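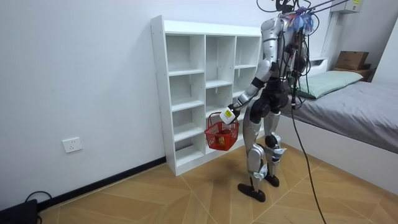
How long does it take to teach a humanoid a new chore by remote control?

For a short fetch-and-carry job, we plan on one long day of driving and get about 70 runs worth keeping out of it. The practice beforehand isn't in that number, and neither is the evening spent looking through the recordings and throwing out the bad ones.

16 Nov 2024

OK, notes on the bottle and basket job before I forget everything. I had the headset and the hand controllers for most of the day, so this is mostly about driving, plus a bit about the room.

The job as we wrote it on the board: walk to the white shelves with the basket on the hand, get the bottle, end up holding both. Sounds like nothing! It's a lot to do with one hand. The basket handle has to sit far enough back on the fingers that it doesn't slide off when they open for the bottle, and you can't feel any of that through the controllers, you just have to watch it. My first 20 tries were practice and I'm not keeping a single one. I kept opening the hand all the way out of habit and there went the basket, every time.

What finally worked was opening the fingers only halfway and coming at the bottle from the side with the wrist tipped up a little. The handle stays put in the crook and the fingers have just enough room. I drew the wrist angle in the Prarkside binder (last page, bad drawing, sorry). Whoever drives next, please look at it first, because if we each invent our own way of doing this the policy is going to learn mush. We had exactly that problem in February with the drawer job and I'd like not to do it again.

Speed. I drive too fast when I'm feeling good and too slow after lunch, and you can see it in the joint plots as plain as anything. I set the Gruraseck logger to beep if a run goes over 80 seconds and that helped more than I expected. It's an annoying beep, so you do hurry. I'd still like a lower limit too, something that complains when I rush the last step up to the shelves.

Walking is its own thing. I'm only steering there – the balance controller does the legs – but if I push the stick while the arm is reaching, the torso leans to make up for it and the hand ends up lower than where I put it. So: walk, stop, let it settle, then reach. It looks stiff on playback but the runs line up so much better. I'd love to get one smooth motion out of it someday, just not this week.

The basket swings, by the way. After a stop it goes on swinging for a bit and bumps whatever is close. I started waiting it out, and then I worried we were teaching the robot to stand around for no reason, since it doesn't know what I'm waiting for. Left the waits in for now. If the trained version stands there like it forgot why it came into the room, we'll know where that came from. (I do the same thing in my own kitchen.)

Lag was fine in the morning and bad after we moved the headset over to the Yensuk box. Not terrible, but enough that I overshot on the close and squeezed the bottle harder than I meant to. I tagged 6 runs from that stretch as "laggy" and didn't delete them, so you can decide for yourself. Switched back after that and it was better right away.

Also tried moving the hand by hand, motors soft, with me guiding the arm through the reach and the other controls parked. Good for finding the wrist angle, really good for that! Useless for recording the whole job, my own arm is in every camera view and I can't guide the arm and close the fingers at the same time without three elbows. I'd use it for setup only.

Cables: keep the long one behind the robot before every run, and check it again after you turn. Stepping on it once was enough for me. The overhead line needs some slack too, or it tugs at the shoulders during the reach and that goes straight into the data.

Still to do:
Trim the starts, I always sit there a second before I move.
Change the start spot a bit between runs, mine are all bunched up.
Get a second driver on this job so it isn't all my habits.
Ask Fevero if the finger force can come back to the controller as a buzz, even a crude one.
Charge both controllers tonight. The left one was blinking at me when I put it down.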